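Section 6: Setting the table for tea

I like to get the table sorted before the kettle goes on. My Tallus set lives on a high shelf, so I bring it down one piece at a time – slow, I know!

1. Wipe the tabletop along the grain with a soft cloth.
2. Put your mug down well in from the edge, handle toward whoever's drinking.
3. Hold clear pieces up at chest height and check them for smears or chips before they go on the table.

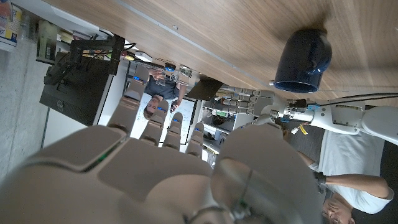

Fig. 29. Dark blue mug on the wooden tabletop.

4. Add the spoons and the sugar, then pour.

Note: Yolanda Iglesias likes the milk in first. I've tried it both ways and can't taste a difference, so suit yourself.

Caution: Never pour boiling water into a chipped mug. I did that once in January and spent the evening mopping (and sulking).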